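Working Next to a Walking Robot: Tips for a Shared Shop Floor

Posted January 2024 by Corey Fairweather 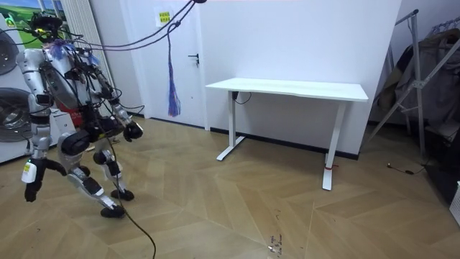 Most of these tips come from the test room at Planberg, where I keep the floor, the benches and the parts store in order. A few come from Nahuel Sosa at Cirau, who has been at it longer than I have. When a legged robot comes into a shop, the jobs of the people in it shift. There is less carrying and more checking, and a lot more of the day goes into the floor.

Floor

Sweep before every run. Grit that you would step over without noticing can get under a foot pad and scratch the finish. A soft broom does for wood. Follow it with a barely damp microfiber mop and let the boards dry before anything walks on them.

For black scuffs on sealed wood, try a clean tennis ball on a stick, then a dab of mineral spirits on a rag if the ball doesn't do it. Put the rag in a lidded metal can afterward.

Don't wax. Cirau waxed theirs one September and spent the next week stripping it.

Cables on the ground

Pick up every lead that isn't in use, even short ones. For the ones that have to stay, run them along the baseboard. Hook-and-loop ties are better than zip ties here, as you will be moving things often. If a cable must cross open floor, one person watches it and does nothing else until the run is over.

Coil cables over-under. If you wrap them around your elbow they twist, and a twisted cable won't lie flat.

Overhead lines

Check the slack with the robot standing and again with it bent over. Look at the knots and clips at the start of each shift. We keep 5 spare clips in a jar by the sink and replace any that feel gritty when they turn. Anything that hangs down should end well above the shortest person's head or be tied back.

Furniture

Clear the desktop before you start. Mugs and loose screws go on a shelf in the next room. If you have a height-adjustable desk, write the setting on masking tape under the edge so the next person can put it back. Ours used to get changed every lunch hour, and then the afternoon crew would lose time working out why nothing lined up.

Coats need a rack with a wide base. Bunch the sleeves in so they don't hang over the walkway.

Doors

Put a sign at eye level on the outside of the door and take it down when the run ends. A sign that stays up all week stops getting read. Painter's tape comes off gloss paint cleanly if you pull it slowly and low.

People

Agree on one word for stop. Ours is "hold." New people say it out loud a few times on their first day.

Trade places every hour or so. Watching is tiring, and the person at the stop button shouldn't also be the one typing. When Pasby moved two packers over to this kind of work, they asked for a written list of who does what, and it hung by the sink for months. We copied the idea. It has 8 lines and fits on an index card.

Keep a paper log of what was cleaned, what was swapped and who did it. Pencil is fine.

Hands: no rings, no lanyards, sleeves above the wrist. Tie back long hair.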